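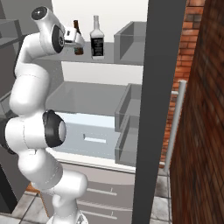
Why hire people before there's a robot to work on, Hưng Hà wanted to know when the draft of this call went round. Fair question. Short answer: we'd like to spend the money once. The budget line for the kitchen arms closes in May and we would rather have somebody poke holes in the plan now than find out after delivery that the thing can't get a bottle off the top shelf of a fridge.

So. Pullow is looking for two people, short contract, to help us decide what to buy. Everything runs in simulation for now - rendered kitchen, arm, fridge, counter, the usual stuff on it. The real kitchen at Pladach stays as it is until we've got a purchase list we believe in.

Posted Sep 26, 2024. Open until both spots are filled.

What the job is

Planning and buying, mostly. You'll sit with the simulated kitchen, run tasks, write down what the arm needs to do them, and turn that into a list with prices next to it. Reach, grip, mounting, spares, service contract, training hours, floor work. Then you defend the list in front of people who have to sign for it.

Some of the questions on the table right now:

- one arm on a moving base, or fixed arms at the fridge and at the counter
- which gripper. Narrow necks on bottles are one problem, a small onion on marble is another, and we don't want to pay for a tool changer if one hand will do both
- how close the arm can work to things on the same counter (toaster, coffee maker, paper towels) before we have to budget for moving them
- door bins and the crisper drawer. In scope or out? Out is cheaper. Solveig Sæther says in
- lease or buy. We have a lease offer for the Flollach base and nothing in writing yet for the arm itself
- what we pay every year after the first one, which the last budget left blank

You won't be asked to program the robot. You will be asked to read other people's run logs and say whether a failure is a buying problem or a software problem. That's most of the skill, if you ask us.
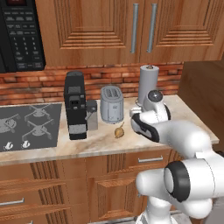
Who should apply

People who have bought equipment before and had to live with it. Could be from a restaurant group, a hospital kitchen, a lab, a warehouse, a school. Robot experience is nice, not required. Being at ease with a spreadsheet is required. So is picking up the phone and getting a supplier to put a delivery date on paper.

You should be able to:

- write a clear one-page comparison of quotes that don't line up
- read a spec sheet and notice what it leaves out
- follow a simulated run on screen and take usable notes while it plays
- work in English, written and spoken
- come to Pladach for the site visit at the start and the wrap-up at the end, the rest can be from home

Useful but we wont hold it against you if not: kitchen layout or install work, electrical load planning, insurance, any experiance writing an acceptance test. We'd love somebody who has written an acceptance test.

Terms

Contract runs three months. Part time, hours are yours to arrange apart from a short weekly call. Fee is $3,000 per person for the whole contract, paid in equal parts at the end of each month. Travel to Pladach is on us, book it yourself and send receipts. No equipment needed beyond a decent laptop, we run the simulation on our side and you log in.

You sign a plain conflict of interest form. If you sell arms, grippers or service plans, or your spouse does, tell us up front. Doesn't always rule you out, but we need it before you see the quotes.

What you hand over

A task list, agreed in the first weeks. What the robot must do, what would be nice, what we drop. Then a draft budget with purchase, install, training and yearly costs kept on separate lines. Then the final purchase list plus a fallback list in case the money gets cut, and it might. Sultana, our sister site, will probably copy whatever we end up with, so write it so a stranger can use it.

How to apply

Send a resume and one page, no more, about a piece of equipment you bought or argued against buying. What it cost, what went wrong, what you'd put in the contract now. Skip the cover letter. Put "kitchen arm planning" in the subject line and send it to Solveig Sæther through the contact page. Questions about the simulation side go to Hưng Hà, same page.

We read as they come in. Short video call first, then a paid trial task - you get a set of recorded runs and two made-up quotes and tell us which one you'd sign and why. Everybody who does the trial task gets a reply, yes or no.

Agencies, please don't.

Get new openings from Pullow by email. Enter your address to subscribe. Unsubscribe any time.

Contact | © 2024 Pullow. All rights reserved. | Back to top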